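How to Run a Hand-Held Gripper Table at an Open Day

At Brustdale we open the lab to visitors every May, and the gripper table is the one that needs the most planning. These are the steps we follow at the Hestico site. They should work for any room with a desk and a power outlet.

1. Pick one short task. Ours is moving a set of keys to a tray. Visitors understand it right away, and a first try takes less than 40 seconds.

2. Clear the desk of anything that isn't part of the task. Leave the keys within easy reach and put the tray to one side.

3. Check the fingertips the night before. Soft pads wear down with use. Scuffed pads are fine for a demonstration, but order new ones if the keys start to slip. We buy ours from Vallar in packs of 72. 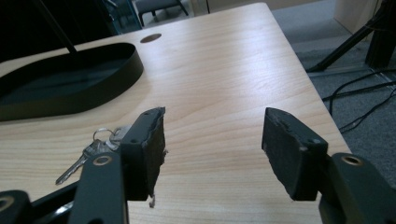

4. Show the task once without talking, then a second time with an explanation. Close the fingers slowly. Come at the keys from above and grip the flat part of one key - the ring tends to roll out of the pads.

5. Hand the gripper over. Let each visitor open and close it a few times in the air before they go near the desk. Most people squeeze too hard at first.

6. Allow 2 tries per person, then move the line along. Anyone who wants more time can come back after 3 p.m., when it's quieter.

7. Keep the walkway away from the cables. If a cable has to cross the floor where people stand, tape it flat.

Last year we had 97 visitors on the Thursday, and the line reached the Greco stand by lunch. A second gripper would have helped. If you only have one, put a sign-up sheet by the door and call people over in small groups.

At the end of the day, wipe the pads with a dry cloth, check the linkage for loose parts, and put the keys back in the box with the gripper.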